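Norar's decision to delay 69 aircraft deliveries has been treated by most of the market as bad news. The stock dropped the same morning and has stayed down. I think the selling is overdone, and I think the airline's critics are looking at the wrong number.

The usual argument goes like this. Norar ordered new narrowbodies to grow, it can no longer grow on schedule, so it must be worth less. That would be fair if the routes those planes were meant for made good money. Most of them didn't. The Multham base, opened with a lot of noise two years ago, has lost money in every quarter except one, and the extra flights planned for this summer would have gone there first.

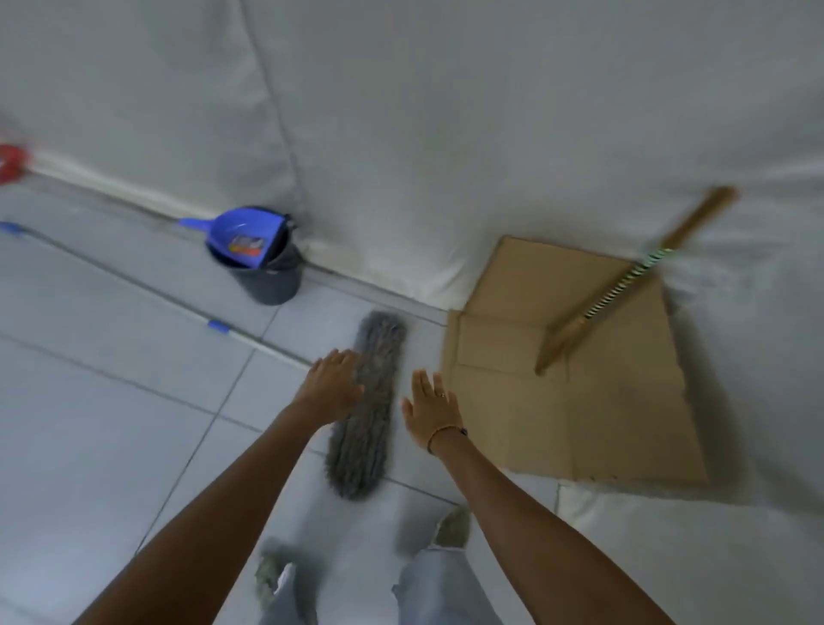 Fewer seats on weak routes means better fares on the strong ones. Norar flies 137 planes today, and management now expects that figure to stay flat through next March. Miklós Veres, the finance chief, told analysts that unit costs will rise because pilots hired for the new jets are already on the payroll. He is right, and it will hurt for two or three quarters. But training costs end. A thirty-year habit of adding flights whenever a rival adds flights is much more expensive, and the delay forces a break from it.

The rival in this case is Vincze Air, which has said it will add 1000 departures a month out of Trirnwood. Investors read that as a threat. I read it as a repeat of what Norar did at Multham, with older planes and more debt. Benedek Jakab, who runs Vincze, has never been shy about chasing market share, and shareholders have paid for it before.
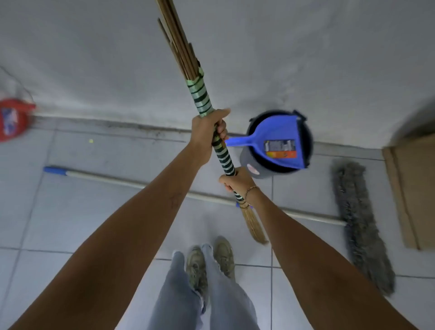

There are real risks. Older jets burn more fuel and need heavy checks that Norar had hoped to skip. If fuel goes up sharply this winter, the savings I'm describing get eaten quickly. The manufacturer's compensation is also still being negotiated, and I wouldn't put any value on it until there is a signed deal - airlines tend to take part of it as discounts on future orders, and that does nothing for cash this year.

Still, the balance sheet can take it. Capital spending falls by nearly half while the planes are late, and the company has no large debt payments due before the next round of deliveries. I would like to see some of that cash go to paying down the aircraft loans and none of it to buybacks. I'd also like management to close Multham, and so far they have only said it is under review.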